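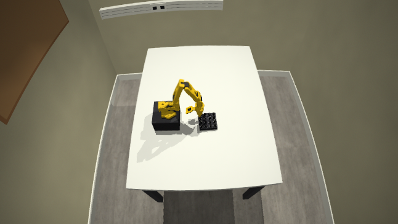

Fig. 1. Yellow arm on its black base block, white table.

Keeping Rain Out of a Timber Wall: Open Joints and Lapped Boards Compared
Second year project report, Building Technology

1. What I set out to do

My project looks at timber cladding, and mainly at the gaps in it. When I started I thought cladding was the thing that kept the rain off a building and that was the end of it. Then I read the Mastero fixing guide on the bus one morning and found a whole chapter about the water that gets behind the boards, how much of it you should expect, and where it is meant to go. I was hooked (I know how that sounds).

The wall I was interested in is the north side of the Pietrzak building, the low block by the car park with the bike store at one end. It was reclad in Mastero boards a few years ago with open joints, meaning you can see a dark line between each board and the next. The bike store was done at a different time and has lapped boards, where the bottom of each one covers the top of the one below. So we have two ways of doing the same job, side by side, facing the same weather. The question I wrote on my proposal form was: how much more water gets past open joints, and does it matter?

2. A bit of background

A rainscreen wall works in layers. You have the boards on the outside, then a cavity, then a breather membrane, then whatever the wall is made of. The boards stop most of the rain. Whatever sneaks through the joints should run down the back of the boards or down the face of the membrane and drip out at the bottom. Air moves up through the cavity and dries things off.

For this to work the cavity has to be open at the bottom and the top. It also needs battens that don't block the drips. If your boards run horizontally then your battens run vertically, and everything is simple. If your boards run vertically you need horizontal battens to nail them to, and then those battens sit across the path of the water like little shelves. The usual answer is two sets of battens, one each way. I only tested horizontal boards, partly to keep it simple and partly because both walls I was looking at are done like that.

The other difference is light. With lapped boards the membrane never sees the sun. With open joints it does, all day, in thin strips, and ordinary membranes don't like that. The membrane behind the open joints on my rig was Zillon, a black one sold for this kind of wall. I used the same stuff behind the lapped boards as well, which you wouldn't bother paying for on a real job, but I didn't want the membrane to be a difference between the panels.

3. Building the panels

I built 2 panels in the yard behind the workshop, each on a softwood frame with a sheet of ply at the back. Over the ply went the Zillon, then vertical battens, then the boards. The boards came from Peteck, the timber yard on the ring road, who cut everything to length for me and charged very little for it. All the materials together came to £429. That was over my budget, and most of the extra was membrane, which only comes in big rolls. If anyone doing a project next year wants some Zillon, please come and ask!

Measurements that matter:
Batten depth (so the depth of the cavity): 23 mm
Rainfall area of each panel: the same for both
Collecting tray: one at the bottom of the cavity, one under the front face

The idea with the two trays is that water running down the outside goes in the front tray and water in the cavity goes in the back one. Then you can compare them. Getting the back tray to catch everything without also catching splashes from the front took me most of October. I tried a strip of rubber, then a folded bit of flashing, then a bigger folded bit of flashing with sealant along the top. The third one is what you would find on a real wall anyway, more or less, so I could have started there.

I should mention the corners too. Water at the edge of a test panel does things it wouldn't do in the middle of a long wall. It creeps round the end grain and gets in sideways. I taped the ends of the boards and turned the membrane forward at both sides, so that each panel was like a shallow box. This helped a lot, but I don't think it fixed the problem completely.

4. Making it rain

Real rain would have been nicer. I did put the panels out in it, and you can see from my logbook that the weather had other plans - we had a very dry spell and then one enormous downpour while I was in a lecture. So nearly all my results come from a garden spray bar fixed above the panel and fed from the yard tap. For the windy tests I borrowed a big floor fan from the drying room and stood it facing the boards.

Each run went like this. Empty and dry the trays, wet the boards first so they weren't soaking up the early part of the test, turn on the spray, wait, turn it off, let the drips finish, and then measure what was in each tray. I swapped the order of the panels between runs. The tap pressure drops when the canteen is busy at lunchtime, so I threw away everything I'd done at midday and ran those again at nine in the morning.

5. What I found

With no fan, hardly any difference. I was quite surprised by that. In still air the water clings to the face of the board, gets to the bottom edge, and then mostly jumps the gap and carries on down the next one. Some goes inside at an open joint, but it runs down the back of the board and a fair bit of it comes out again lower down. The lapped panel let in so little that I had trouble getting it out of the tray to measure it.

With the fan on it's another story. The worst run on the open jointed panel put 193 ml in the back tray, and on the lapped panel the back tray was still only just wet. The membrane had clear runs down it, and most of them started at the same place, where a joint crossed a batten. I think the batten gives the water a bridge to the membrane. Away from the battens the cavity is wide enough that drops can't get across unless they're thrown.

I then took a plane to the bottom edges of the open jointed boards and gave them a slope, so that the lowest point was at the front. The Mastero guide says to do this and I had skipped it on the first build to save time. It made a real improvement, even in the wind. Slopes on the top edges helped as well, though less than I'd hoped. I only had time for a few runs with the sloped boards, so please treat this part as a strong hint and no more.

The other job was checking how quickly the cavities dried. I pushed a moisture meter into the battens from behind, through small holes I'd drilled in the ply. The open jointed panel started wetter and finished drier. Air gets in at every joint, so there's drying all the way up. In the lapped panel the middle battens stayed damp longest, and the top ones did fine. 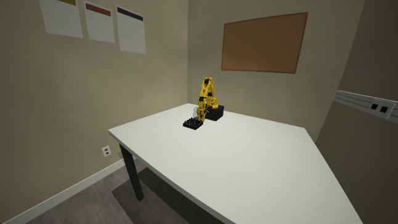 One comment on my draft asked whether a wetter cavity should count as a fault at all if it dries out sooner, and said the section above read as though I had already decided the lapped panel was the winner. The same comment suggested looking at how long the battens stayed damp and paying less attention to the trays.

I've thought about this a lot and I agree with most of it. I was so pleased with the trays that I let them take over. Timber can cope with getting wet now and then. Staying wet is the trouble, and on that measure the open joints did well. I've left the tray results in because they tell you how hard the membrane has to work, but I've rewritten the next part.

6. So which one is better?

For a sheltered wall I'd be happy with either. On an exposed wall with open joints I'd want the sloped edges, a decent membrane that can take sunlight, and something done about the battens. A strip of rubber down the face of each batten is the usual trick. I had some left over from my tray experiments and would have tried it if I'd had another fortnight.

For a wall with a lot of windows in it I'd lean towards lapped boards. Every window adds a sill, a head and two sides, and all of these are places where cavity water has to be led out to the front again. The less of it there is, the easier your flashings are. I haven't tested that, it's only from reading and from spending too long staring at the corners of the Pietrzak windows.

7. Things I'd change

Bigger panels, so the edges matter less. A proper pressure gauge on the tap. I'd drill the meter holes before putting the membrane on, as I nicked it once and had to patch it with tape, and I can't be sure the patch didn't affect the last few readings on the lapped side. I'd also do the sloped edges first and have the square ones as the extra test, seeing as no careful joiner would leave them square.

The panels are still in the yard, leaning on the fence behind the sand bins. The logbook with all the readings is in the project cupboard, and the pages stuck together near the back are from the downpour.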